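April
Faisal Jafri, Office of the Registrar, Tunosbridge

The morning was given to the transfer of the parish map collection, which the trustees of the Kunditz bequest wish to see completed before the reading room reopens. The bequest comprises 4,000 sheets. Of these, 43 had been set aside by my predecessor as unfit for handling, and I spent the first hours comparing his list with the shelf register. Two sheets on the list could not be found. I have written to the Cheema bindery, where they may have been sent for lining, and have asked for a reply in writing.

At 11:00 the department heads met to consider the revised rules for readers. It was agreed that pens will no longer be permitted at any desk, and that loose papers must be carried in a tray between the counter and the tables. Mrs. Trulard objected to the second rule on grounds of delay. Her objection was recorded. I am inclined to think she is right about the busy hours, but the rule stands until the summer review.

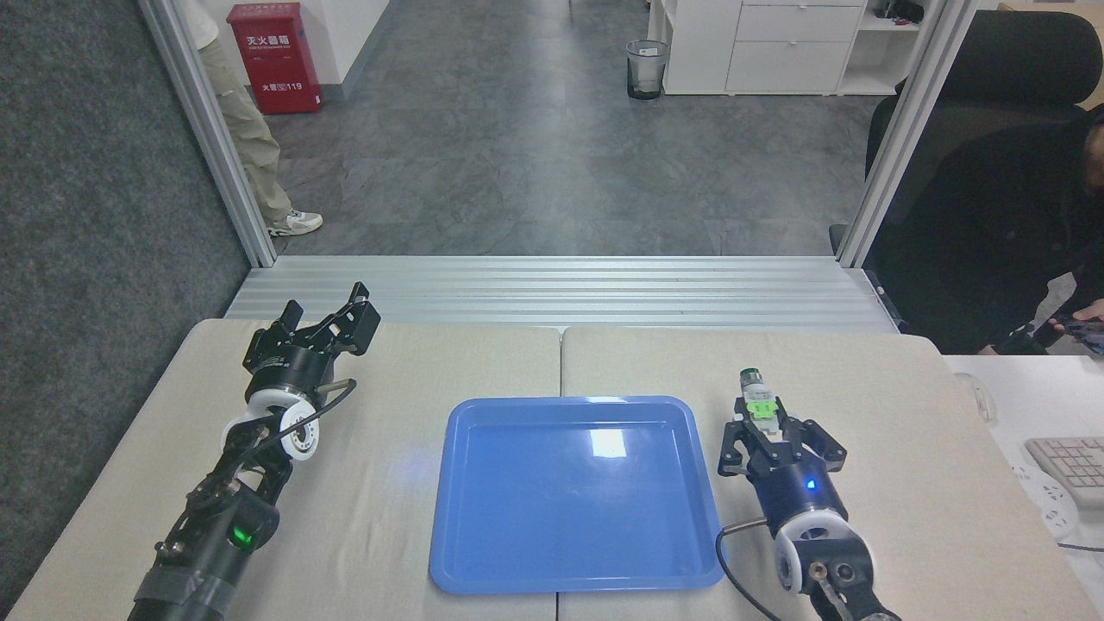
Blue plastic tray on a light beige tabletop.

The afternoon post brought a letter from the county concerning the boundary survey. The county holds that the mill lane lies outside the old parish. Our own sheets show it inside - on both the early and the later survey - and I have had the relevant pages copied for the clerk.

I left the building at 6:15. The lamp on the east stair is still out, and the request for its repair must be entered again tomorrow.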